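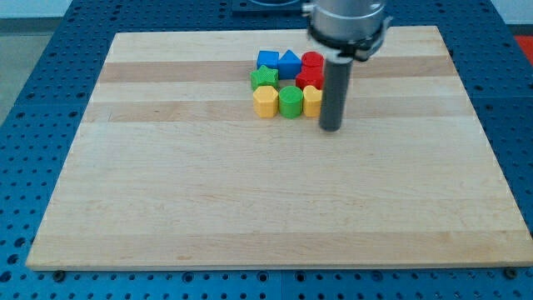
The pushing unit of the Drindwood robotics class has one task: move a named block on the board to a named position, using a single finger and no grasping. Students write the push planner themselves. The arm driver, the stop logic and the block poses come from Skillero, the script library used on all the class arms. A packed start is the hardest one allowed in the final run. With the middle row open between the green star and the red block, there is one free cell inside the group, but the finger can only use it by coming down from above, and there is very little room to do so. Work from the outside of the cluster inward unless you have a reason to do otherwise.

This page covers setup, the push routine, separating a cluster, and the log format. It replaces the older handout by Nelli Ikonen, which assumed a two-finger gripper. Read all of it before booking arm time.

## What you need

- A bench with the board installed
- The long single finger, clamped in the collar
- A Skillero account with bench rights (ask Corey Katene)
- A steel ruler and a hex key
- Your planner file, already passing the offline tests

Arm time is booked in the Hamel lab sheet. Planners that have not passed the offline tests lose their slot.

## 1. Seat the board

The board rests on the perforated table and is located by two bolt heads at its near edge, one by each corner. Slide the board toward the bolts until both are in contact. If only one touches, the board is rotated, and every target will be off by an amount that grows toward the far edge.

Do not move the bolts. The stored board frame is measured from them. If a bolt has been moved, run the full board calibration in the Skillero menu and write it in the bench log so the next group knows the frame has changed.

The board frame used in all scripts is:

- Origin at the near left corner
- X along the near edge, positive to the right
- Y away from the near edge
- Z up, zero at the wood surface
- All lengths in millimeters, all angles in degrees

The planks run along X. Color bands in the wood are handy for checking by eye that a block has moved in Y, but do not use them as a reference for measurements. They are not ruled lines.

## 2. Check the finger

The tool length is set to 129 from the collar face to the tip. Measure it with the ruler at the start of each session. A finger that has crept up in the clamp will pass over the blocks or ride on their upper edges. One that has crept down will scrape the board.

1. Jog the arm to a clear part of the board.
2. Lower to Z = 20 and stop.
3. Put the ruler upright beside the tip and read the gap.
4. If the reading is off by more than one, loosen the collar, reset the finger, tighten both sides evenly, and measure again.

Tighten the two sides in turns. Taking one side up fully before the other tilts the finger, and a tilted finger gives a contact point that changes with height.

## 3. Write the push

A push has five parts: approach, descend, contact, travel, retreat. Keep them as separate calls. Students who fold them into one path find it hard to tell from the log which part failed.

```python
def push(arm, block, direction, distance):
 start = block.edge_point(direction, standoff=20)
 arm.move_above(start)
 arm.descend(z=PUSH_HEIGHT)
 if not arm.advance_until_contact(direction, timeout_ms=3000):
 arm.retreat_up()
 return "no_contact"
 arm.travel(direction, distance)
 arm.back_off(direction)
 arm.retreat_up()
 return "done"
```

`edge_point` returns a point on the side of the block opposite the push direction, moved outward by the standoff. It only knows about the block you pass it. Checking that no other block occupies that point is your job, and it is the most common omission in first submissions.

`back_off` reverses a short distance before lifting. Leave it in. A finger that lifts while still loaded against a block can drag the block up on one side and drop it in a new orientation.

Set `PUSH_HEIGHT` so the tip is below mid-height on the block. Pushing high tips the narrow shapes. Pushing very low leaves no margin if the board is not perfectly flat. Venla Rautiainen's group tested several heights last term and their value is the default in the template.

Keep travel speed low. The planner treats a block as stopping when the finger stops, and that assumption fails at higher speeds.

## 4. Choose the contact point

If the line of the push goes through the block's center of friction, the block translates. If it does not, the block turns as well. For evenly made blocks on an even surface, the center of friction can be taken as the center of the base. The shapes differ in how forgiving they are.

**Cube and hexagon.** Push on the middle of a flat face. Small errors cause slow rotation, which can be fixed by re-aiming between short pushes.

**Cylinders.** There is no face to hold a line against. The finger slides off to one side once the error grows, and the block leaves at an angle. Use short pushes and read the pose again after each one. Orientation can be ignored.

**Star.** Put the finger in a notch between two points. The notch holds the finger and the block follows it well. Pushing on the tip of a point is nearly always wrong.

**Heart.** The dip between the lobes works like a notch on the star. From the other end, the tip is a poor contact. If the dip faces the wrong way, turn the block first with a push on the outer side of one lobe.

**Lobed block.** Treat it like the star but expect less grip, the hollows being shallower.

**Triangular prism.** Check how it is resting before planning anything. Standing on a triangular end, it has three flat sides of equal use. Lying on a long face with the apex up, it has two sloped sides and two upright ends, and a finger against a slope touches only near the base. Push on an upright end if you can reach one.

## 5. Break up a cluster

The pose reader gives good centers for touching blocks but weaker angles. Spread the group before attempting any accurate placement.

1. List the blocks that have at least one fully open side.
2. For each, check whether a push can move it away from the group without passing through another block.
3. Rank by clear distance in the push direction.
4. Do the top one, with a short travel.
5. Read all poses again and go back to step 1.

A single finger cannot pull, so an outer block cannot simply be pushed outward from its open side. The finger has to bear on the side facing the group, or slide the block along the group's edge. The second is usually possible and the first usually is not. For a corner block, push parallel to the row behind it so that it slides past its neighbor and out. Neighbors will be dragged slightly by friction. Do not try to predict how much - step 5 takes care of it.

If there is a gap inside the group, test whether the finger fits before using it:

```python
gap = scene.largest_gap(inside=cluster)
if gap.radius > FINGER_RADIUS + CLEARANCE:
 arm.move_above(gap.center)
```

`CLEARANCE` must be at least twice the pose error you measured for your bench. Coming down on top of a block trips the force stop, and a trip ends a graded run.

Lauri Mäkelä's group used a different method, pushing into the whole cluster from one side with a long travel and sorting out the result. It is faster. It also sent blocks past the reachable area in several of their trials, so it is allowed in practice and scored at your own risk.

## 6. Log every push

The template writes one row per push. A full term produces some 2,000 rows per group, and the grading script reads them without manual cleanup, so column names must be kept as they are.

| Column | Content |
|---|---|
| `block` | name from the scene file |
| `pose_before` | x, y, angle |
| `direction` | degrees, board frame |
| `distance` | commanded travel |
| `pose_after` | x, y, angle |
| `result` | done, no_contact, force_stop |

Log failed pushes too. A `no_contact` row with a pose before and after is how we find drift in the pose reader.

## Common faults

**Contact reported in open space.** The force threshold is too low for the approach speed. Slow the approach before raising the threshold.

**Block ends short by a constant amount.** The standoff has been counted as travel. Travel starts at contact.

**Error grows toward the far edge.** Board not seated. Return to step 1.

**Block turns the same way on every push.** Tilted finger, or an X offset in the tool setting. Measure the finger first.

**Script hangs after a force stop.** Known problem with the Lenari controller on the second bench. Release the stop, restart the Skillero session, and send the arm home before running anything else. Elli Nieminen keeps the list of controller faults and wants the session number with each report.

## Handing in

Submit the planner file, the log, and one page on your contact point rules by the end of October. State which shapes your planner refuses to push and under what conditions. A refusal with a logged reason is scored higher than a force stop.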